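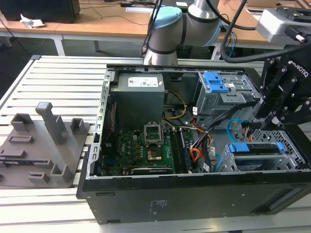 The old computer in the closet

What a month for the Stesine Local Record! In the May newsletter I asked, in one short paragraph at the bottom of the last page, whether any of you still had an old home computer with things on it that belonged in the town's story. I expected a few polite notes. My inbox has been full ever since, and I have had a wonderful time with it.

We are good at paper in this town. We have the ferry ledgers, the school registers, the church picnic programs going back further than anyone's grandmother. But walk along the shelves and you'll notice that everything thins out when people stopped writing letters and started typing them. Minutes of the garden club, invitations, the songs for the summer play, all the maps for the treasure hunt on Tveit Hill -- they were made on somebody's desktop in a spare bedroom, printed a few times, and then the paper went out with the recycling. The originals are still on the machine, and the machine is under a blanket in the closet.

So here is some of what has come in so far.

Magdalini Karras sent the complete recipe file from the old Vitier bakery, which closed when her aunt retired. There are 44 recipes in it, including the almond crescents (yes, THE almond crescents) and a honey loaf I had completely forgotten until I read the word "buckwheat" and could practically smell the shop. The best part is the notes. Her aunt typed comments under every recipe, things like "too sweet for the Saturday people" and "do not let Petros near the oven." We are going to print the crescents in the fall issue, and Magdalini has offered to bake a tray for the open evening.

Fadi Masri found the seating plan for the street dinner held the summer the bridge was closed. I know that sounds like nothing, but it has every household on both sides of the river, who sat with whom, who was allergic to what, and a little note at the bottom with the rain plan. Half of those families have moved since. If you were at that dinner, please come and look at it, we have some first names without last names and would love to fill them in.

Then there are the photos. Almost 100 people are in one folder alone, from the opening of the swimming dock, and the colors are so bright that I laughed out loud when I saw them. Everybody is squinting. Somebody's dog is in the lake in picture after picture.
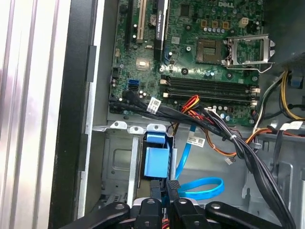

Inside a Dell desktop, with the CPU socket empty and the bracket standing open.

A few of you asked what to do if your computer won't start. First of all, please don't throw it out! A computer that won't turn on may still have perfectly good files on its hard drive. The drive is its own separate part, and very often it can be taken out and read with an inexpensive adapter on a newer machine. Any decent repair shop can do this for you, and it is usually a short job when the drive is healthy. If the drive clicks or grinds, turn the computer off and leave it off until someone who knows drives has looked at it.

If it does start, go slowly. Copy first, sort later. I made the mistake with my own mother's computer of tidying as I went, and I deleted a folder called "misc old" that I would now give a great deal to have back. Copy the whole lot onto two separate places, put one of them in a different house from the other, and then you can sit down with a cup of tea and enjoy yourself. Don't rename things either, at least in the copy you are keeping safe. A file name like "letter to Anna FINAL really final" tells you something about the person who wrote it.

Look in the strange places too. People kept things on the desktop, in the recycle bin, in the folder of a photo program they used twice. Old address books are gold. So are calendars, and so are the little text files with no name where somebody jotted down a phone number and the words to a song.

And check the formats early. We had one beautiful set of choir notes that came from a word processor none of us had heard of, and it opened as a page of squares and question marks. Kamol Suksawat got it readable in an evening by trying a free office program, which opened it the first time (thank you, Kamol, I owe you a honey loaf). Save a second copy in something plain when you manage to open an old file, and keep the original next to it. 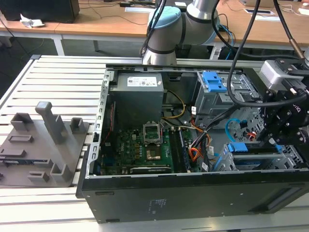 Ursina Brunner wrote to say that she is all for it, but that we should be careful about letters. Her late husband's computer had years of mail on it from friends who never expected anyone else to read a word, and she thinks the people who wrote those letters should be asked before anything goes on a shelf where the whole town can get at it. She has started calling them one at a time. Most have said yes, one said absolutely not, and one asked for his letters back and then talked to her for two hours.

I think Ursina has this exactly right, and we have changed our donation form because of her. There is now a box for "keep closed" and a space to write until when. You can give us a folder today and ask us not to open it for 14 years, and we won't. You can also give us the street dinner and keep the love letters at home, which is what I would do!

One more treasure before I run out of room. Marina Kalogeropoulos dropped off a stick with the whole run of Clamelico on it, the newsletter that she and her brother wrote for their apartment building when they were kids. I never lived there and I read every page. There are weather reports, an interview with the mail carrier, a long-running argument about who was leaving the laundry room window open, and a serial story about a haunted elevator that stops in the middle of a sentence. Marina swears she doesn't remember how it was supposed to end.

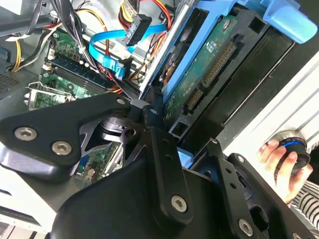 All of it is going into the same catalog as the ferry ledgers, with the same kind of numbers, and I love that. Somebody looking up the river families a long time from now will find the ledger, the school register and the seating plan side by side. We have room for 600 more entries before we need to start a new series, so please keep going.

If you have something, or think you might, bring it to the open evening on 22nd June in the reading room. Doors open at six. You don't need to have sorted anything, and you don't need to know what is on it. Bring a stick, a disc, a shoebox of floppies, a drive in a sock. We'll have a table for copying and another with coffee, and please keep the coffee at the coffee table. There will be a big screen for the swimming dock photos as well, so come and put names to faces, and if it's your dog in the lake I would very much like to meet you.

Next issue: the crescents, the choir notes, and a first look at the Tveit Hill maps.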